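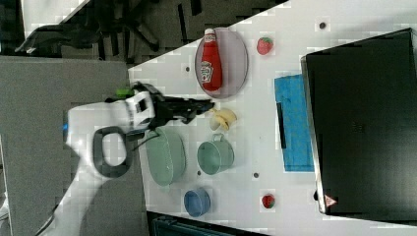
**Week 6: how long should a robot go without looking?**

Notes to go with the lecture, updated August 4, 2026. I talk quickly when I get going (sorry!), so anything you missed at the back should be in here. The slides are on the Parkitmont course page as usual.

Last week we trained a policy by copying people. You collect demonstrations, you fit a network to them, and out comes something that turns camera pictures into arm movements. I skipped over one thing, and a couple of you caught me on it afterwards: does the network give you one movement at a time, or a whole run of them?

## One step or many

The one-at-a-time version is the obvious one. Look, move a tiny bit, look again. It feels safe, because the arm is always working from fresh information, but it has a nasty habit of dithering. People pause when they demonstrate things. They hover over an object while they make up their minds, and the network learns the hover just as happily as it learns the grab. Then it gets into a hovering position, decides that hovering is what one does there, and stays put.

So instead we ask for a *chunk*: a short list of future movements, all predicted from a single look. The arm plays some or all of them before it asks again. A pause in the middle of a chunk is just a pause, and the next movement is already in the list.

The price is that the arm is working from old news for the length of the chunk. If a strawberry rolls, tough luck until the next look.

## What we tried

The policy I keep calling Dasier in lectures was trained on 238 demonstrations of tabletop pick and place, mostly toy food going on to plates or into pots. Nikau Pomare did the training runs and I did the fiddling about with chunk lengths. The network was the same in every run. We only changed how many predicted steps got played before the next look, up to 12.

- **Playing 1 step:** lots of dithering, mostly just above the object.
- **Playing 6 steps:** the best of the lot, with 91 per cent of trials ending with the right object in the right place.
- **Playing the full chunk:** lovely smooth motion, and more misses. It sails past things with great confidence.

Please don't write "six is the answer" in your exam! It was best for this arm, these objects and this control rate. What I'd like you to remember is the shape of the curve, poor at both ends with a hump in the middle, and why each end is poor.

## What the wrist camera can and can't tell you

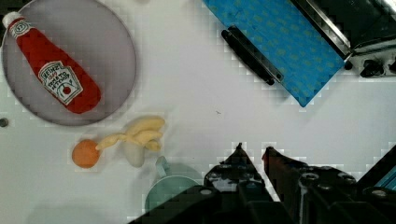 Looking more often only helps if the look has something useful in it. A wrist camera is brilliant for the last bit of a reach, when the target sits close to the fingers and every small error shows up clearly. It also carries its own blind spot about with it. The ketchup bottle on its plate is wide open to view, and so is the banana touching the orange ball, but the pale teal object low down is partly behind the gripper, with just its upper part showing between the dark shapes. If that were the target, I wouldn't expect a fresh look from there to fix much. You'd want to lean on a second camera, or on what the policy saw a moment earlier.

Thierry Texier asked in the seminar whether you could let the robot choose its own chunk length, short when it's unsure and long when it isn't. You can! The Flillatik group's handout (in the reading folder) does it by predicting several chunks and seeing how far apart they are. If they agree, play more of the list. If they fan out, play a step or two and look again. My one grumble is that chunks can fan out for a perfectly good reason, say when there are two strawberries and either would do, and then you're back to dithering over a choice that doesn't matter.

## Before next time

1. Read the Donnelly chapter on delays, skipping the proofs.
2. Sketch success against steps played for a target that moves slowly across the table. Where does the hump go?
3. Think of a task where playing the whole chunk would be the sensible choice, and bring it along. I had a good one from the February group (dropping something into a wide bin), so you can't have that.

If your sketch for number 2 comes out flat, check whether you let the target move during the chunk or only between chunks.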